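How to run a clothes swap (and not end up with all the leftovers in your hall)

20 Mar 2019

I've been running clothes swaps in Posdale for a while now, and people keep emailing me to ask how it's done, so I'm finally writing the whole thing down. It's easier than you think! You need a room, some rails, a few friends who like folding things, and a system. The system is the bit most people skip, and then everyone goes home cross with one scarf.

Pick your room first

Don't do it in your house. I did, once, and had strangers trying on jeans in my bathroom until half past ten. A meeting room or a community room is ideal, with proper tables and decent lights (people need to see whether that navy jumper is black). Ask how early you can get in. I like two hours for setting up, and if they'll only give me one I ask somebody to come and panic with me.

Check for a mirror. If there isn't one, bring two. The cheap long ones that lean against a wall are fine, but put something heavy at the foot so they don't slide.

Decide how the swapping works

I've tried three ways. The free-for-all, where you bring what you like and take what you like, is lovely with ten friends and horrid with forty people. One-for-one is fair, but somebody always turns up with a vest top and leaves with a winter coat. What I use now is points. Tops, scarves and T-shirts are one point, trousers, skirts and dresses are two, coats and boots are three. You get your points when you hand things in and spend them once the doors open.

My friend Hidayah Wattimena made us little cardboard tokens, and I'd say do the same. We tried writing the points on people's hands in biro and it went about as well as you'd imagine.

Set a limit of 13 items per person. It sounds mean, but without one you'll get a whole loft's worth from the first person through the door.

Sorting on the day

Take things in for the first half hour and don't let anyone browse yet. Have one person checking and one giving out tokens. Check armpits, zips, hems and pockets, in that order, and be brave about saying no. Bobbly is fine, stained isn't. I keep a polite sentence ready: "I don't think this one will find a home tonight, would you like it back?"

Everything we accept goes straight into a tub by type, and then gets carried to the right rail or table when the tub's full.

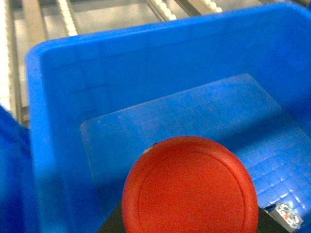
Knitwear should be folded on a table, never hung, or the shoulders go all pointy. Dresses and coats go on rails. Jeans I roll, with the size on a sticky label facing out, and that alone saves so much rummaging. Shoes go in pairs along a wall, tied together by the laces if they've got any. Don't sort by women's and men's if you can help it. Sort by size within each type and let people get on with it.

If you're borrowing rails, load them from both ends towards the middle. We had one tip over in February with every coat in the place on it, and Albane Tanguy was underneath (she was fine, and she got a very nice duffel out of it).

Write the rules up big

You will explain the points over and over otherwise. Put them somewhere everyone passes, in letters you can read from the door, and add the opening time, the finishing time and where to try things on. Thick black pen, please. Pale green is pretty and no one over forty can see it.
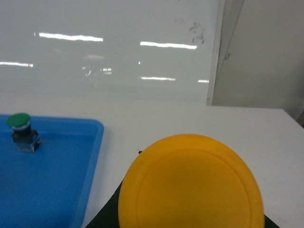
A whiteboard under strip lights.

Opening the doors

Let people in by groups of eight, a few minutes apart, and draw the order out of a hat. Put music on, fairly low. Tea helps, but keep it on a separate table well away from anything cream.

After an hour I ring a bell and halve the points on everything. Twenty minutes before the end, it's all free. This is my favourite part, as people get bold and go home in things they'd never have looked at!

The leftovers

Sort this out before you send a single invitation. Ring a charity shop, ask if they want what's left, and ask which day they take donations. Bag it up by type as you clear away, tie the bags, and put them directly in the car. Odd socks, single gloves and anything that got torn go in a rag bag.

Then sweep the floor, count your tokens back in and give the room keys to whoever needs them. If you've got leftover labels, keep them in with the tokens for next time.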